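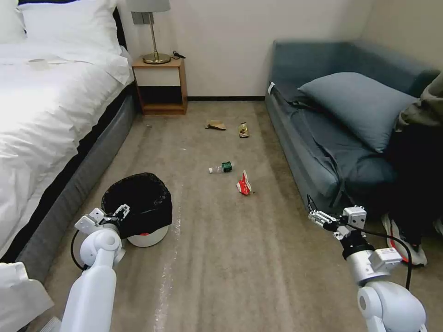

Ticket 2418 — Second arm on the Jukska unit: keep it in the budget?
Opened by: Évan Moulin
Site: Clollerness, guest bedroom
Status: open, waiting on supplier

Problem
Warner asked whether we could order the single-arm version for the other rooms and save 3690 per unit. Before I change the purchase plan I want the litter job looked at properly, as it's the one we'd be buying these for.

Log entry 1
Started with the floor pick-up: wrappers, paper and a plastic bottle on beige carpet, with a lined bin. I'm really pleased with this room as a trial — bed on one side, sofa on the other, and only a strip of carpet in between, so any unit we buy has to work in a narrow space. Reach goes on the spec sheet as a must-have.

Log entry 2
Looked at what the second arm is for. With two, one gripper can stay at the bin bag and the other can deal with the litter. A single arm would need a heavier bin or a fixed stand, and neither is in the Lefèvre quote. I've asked them to price a stand so that we compare like with like. 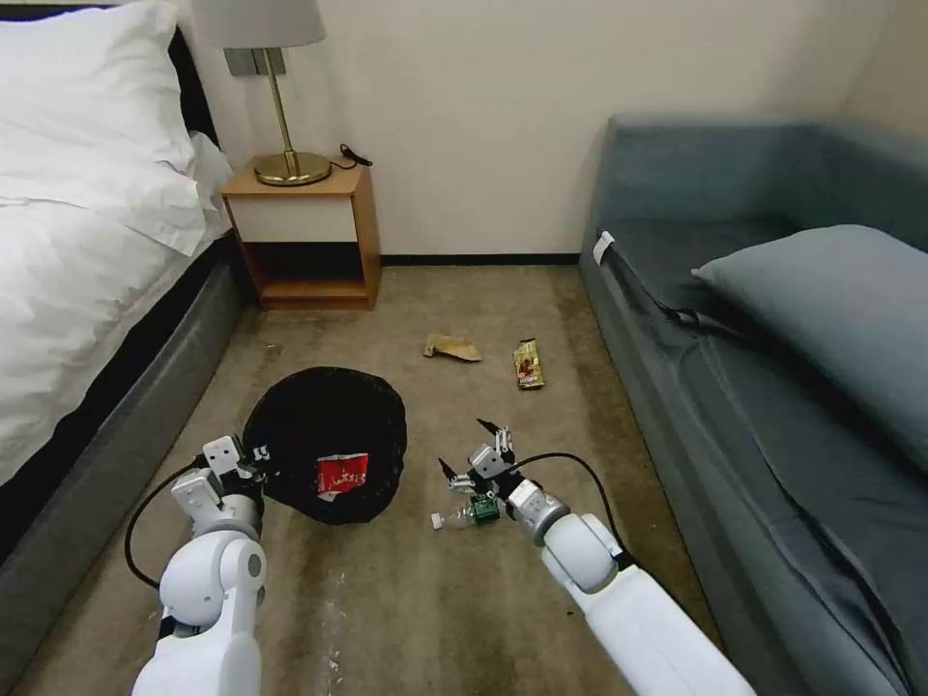

Left gripper at the edge of the black bag, right gripper holding the bottle. Cardboard and a snack wrapper on the carpet.

Log entry 3
Budget lines to add, whichever version we pick:
Spare gripper fingers, one set per unit
Cable clips for both arms (the cables loop out quite wide and I'd like them tidier near furniture)
Bin liners, box of 1000
Carpet cleaning, once per room
Support cover, 12 months

Log entry 4
Lefèvre replied. Fingers and clips are stock items, lovely! The stand price is still to come. They also say a second arm can be fitted later, but the unit has to go back to them for it, so please include return carriage if we go that way.

My view for now: keep two arms for the bedrooms and ask again about one arm for the corridor. I'd be very happy to be proved wrong on cost — send me figures if you have them.

Next action: Warner to confirm the number of rooms, Évan to chase the stand price.
Last updated 2/27/22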